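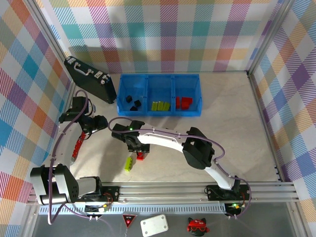

Rewi Picture Rail for Guest Rooms and Small Galleries

Search our shop Enter keyword or article number Search

Article number 2334
Manufacturer: Skilum
Length of one rail: 2000 mm
Colors: white, can be painted with normal wall paint
Sold by: Birkumar, Pravadgate

The Rewi is a rail for hanging paintings, prints and photographs. You fix it one time to the wall, just under the ceiling, and after this you can move your pictures as you wish without a new hole. Many of our customers have a small hotel or a house with guest rooms, where they show the work of painters from the region. When a painting is sold or the painter wants it back, another one comes in its place, and it is seldom of the same size.

The cord is put into the rail from below and turned a quarter, then it stays. On the cord sits a hook with a small screw. You loosen the screw, bring the hook to the height you need and close it again by hand. For a heavy frame please take two cords, so that the picture does not turn when a door is closed strongly.

What is in the set

One rail, six wall clips, six screws with plugs for brick, two end caps, two cords and two hooks. For walls of plaster board the plugs are different and we sell them separately. If you are not sure what kind of wall you have, knock on it and write us how it sounds. We have answered this question many times and do not mind it.

The corner piece has the article number 1204. It is needed only when the rail must go around an inside corner. For outside corners we have no piece at this moment. Skilum has told us it will come in August.

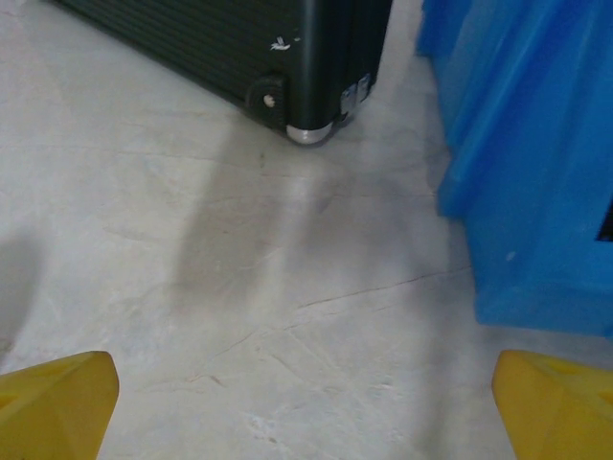 Text and advice: Raelene Goodwin, Birkumar shop, Pravadgate

Before you order, measure the wall at the top and also at the bottom. In old houses these two are often not equal. The rail can be cut with a fine metal saw. Cut it from the front side to the back, then the paint does not break at the edge, and take away the sharp rest with a file before you put on the end cap.

The clips come first. Draw a line with a water level, not with the ceiling as your help, and drill on this line. One clip should be near to each end and the others between them with the same distance. The rail is then pressed on the clips until you hear it. Do not hit it with a hammer. If it does not go in, normally one clip is standing a little crooked and its screw must be opened by half a turn.

I am asked sometimes at which height a picture should hang. In a bedroom I would go lower than in a corridor, as the guests look at it while sitting. Over a bed leave enough free wall that nobody touches the frame with the head. Watercolors and old photographs should be away from direct sun, also when the glass is said to protect them.

If you want to put a card with the name of the artist, we have a small holder which is fixed to the wall beside the frame. It does not belong to the rail and you find it under Labels and Cards.

Questions before ordering

Can I use cords from another maker? We advise against it. The end piece of the Rewi cord has its own form, and others may sit loose in the rail.

Can I take the rail down again? Yes, with a flat tool behind the lower edge. Begin at one end and go slowly.

Do you send single rails? Yes, but the carton is long and some pickup points refuse it. Please give an address where a person is at home in the morning.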